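How to Fold a Week of Laundry on One Table

Filed under: Home, Slow Improvements

I fold at a table. For years I folded on the bed, which has the advantage of being large and the disadvantage of being a bed. You put down a warm pile at 9 p.m., you sit next to it for a minute, and the following morning you are wearing a shirt that spent the night under your knees.

What follows is the routine I settled on after we moved to the apartment in Coughlan, where the dryer is down two flights and has opinions about the word "dry." It takes me 22 minutes for two people's clothes, towels included. Your time will depend on how many fitted sheets you own and how you feel about them.

What you need

A table you can walk around, or at least reach across. Hip height is kind to your back. A dining table is a little low and a kitchen counter is usually full of kitchen.
One bin per person, plus one for things that belong to the house. Shallow is better. In a deep bin the bottom layer goes unseen until spring.
A damp cloth and a dry one.
Something to listen to that doesn't need looking at.

Step 1. Clear the table and wipe it

All of it, including the mail. Crumbs travel into towels with real ambition, and the time to meet them is now. Wipe with the damp cloth, follow with the dry one, and give it a minute before any cotton goes down.

Step 2. Set the bins at the far edge

Bins go at the back, folding happens at the front. If you put them on the floor you will bend over once per sock, and you have more socks than you think. Start with whatever is on top of the pile and let the first piece in each bin tell you whose bin it is. Labels are fine too. I made some in November and the washer ate them.

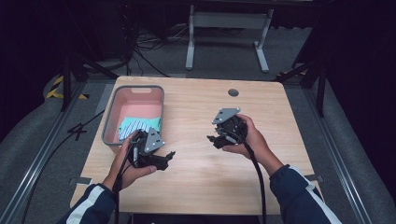
Step 3. Sort by size before you fold anything

Big flat things on the left, shirts in the middle, small stuff on the right. It feels like a delay. Folding in the order the dryer hands things to you is slower, mostly on account of hunting for the other sock while holding a duvet cover in your teeth.

Step 4. Fold the big things first

Towels: in half the long way, in half again, then thirds. The fold faces out on the shelf, if you are the kind of person who has a shelf for towels and also guests.

Fitted sheets: tuck the corners into each other, lay the thing down, make a rough rectangle, and fold that. Videos will promise you a crisp edge. I watched one with 3306 comments, most of them from people whose sheets looked like mine.

Step 5. Shirts, all the same width

Pick a width that fits your drawer and stick to it. I use a magazine as a guide, an old Grastden seed catalog, which has never once sold me a seed. Lay the shirt face down, put the catalog between the shoulders, fold the sides over it, slide it out, fold up from the hem.

Step 6. Small things last

Pair the socks. Do not ball them, it wrecks the cuffs. Singles go in the house bin and get two weeks to find their partner, after which they become dusting cloths. Underwear can be folded or not. It will keep your secret.

Step 7. Carry the bins away the same evening

A full bin left on a table becomes furniture. Within a day people are dressing out of it, and by the weekend it holds a phone charger and a lemon. Empty it into the drawers and put it back where it lives, then look over the tabletop for stray lint.

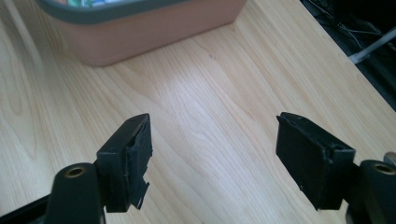 Bin at the back, folding space in front.

If your table is tiny

Do it in two rounds. Towels and sheets first, straight to the closet, then clothes. My first place in Sisholm had a table the size of a pizza box and it still beat the bed.

Does it matter what order the bins go in?

No, but keep it the same every week. Your hands learn it sooner than your head does. I tried a chore app called Roster for this and spent longer naming the bins than filling them.

What about ironing?

There is another page for that. It is short.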